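Section 4. Emptying and Sorting the Mixed Items Bin

4.1 General

The Giso mixed items bin is intended for small household articles awaiting sorting: cutlery, straps, plastic parts and similar. It is not intended for liquids, food waste or glass. The bin should stand on a level table, with its full base supported and its open top unobstructed.

4.2 Before you begin

1. Place the bin at least 40 cm from the edge of the table.
2. Set out the Trodano trays to the left of the bin. Metal articles go in the first tray, plastic in the second, fabric and straps in the third.
3. Check that the floor of the bin lies flat. The holes in the floor must be kept clear.

Note: Scuffing and scratches on the inner panels are normal wear and do not affect use. A panel that has cracked through must be replaced (see Section 19).

4.3 Removing the items

4. Take out long metal articles first. Spoons and other cutlery often lie across softer items and will drag them along if pulled from one end.
5. Lift each article clear of the rim before moving it sideways. 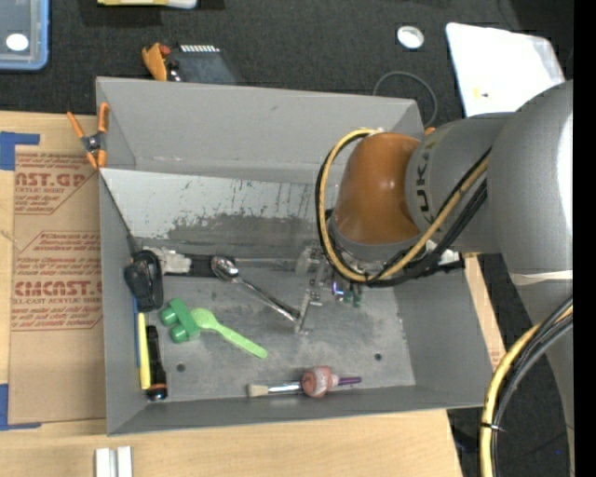
Ostrowski adds that a spoon lying on top of a strap should be raised by the handle until the bowl is free, and only then turned; in the stores at Stuso, straps were regularly found in the cutlery tray until this was made the rule.

6. Remove straps and crumpled pieces next. Open out anything crumpled over the bin, so that small parts caught inside fall back on to the floor.
7. Remove plastic articles resting against the side walls.
8. Collect thin strips and rods last. These tend to settle along the rear of the floor, where the sloping panel meets it.

Caution: Thin metal strips may have sharp ends. Do not sweep the floor of the bin with bare fingers.

4.4 After emptying

9. Wipe the floor and the sloping panel with a damp cloth. Cloudy marks on the metal may remain – abrasive powders must not be used on them.
10. Dry the bin fully before refilling. Allow up to 51 minutes at room temperature.
11. Return the trays to the rack and enter the time of emptying on the record card.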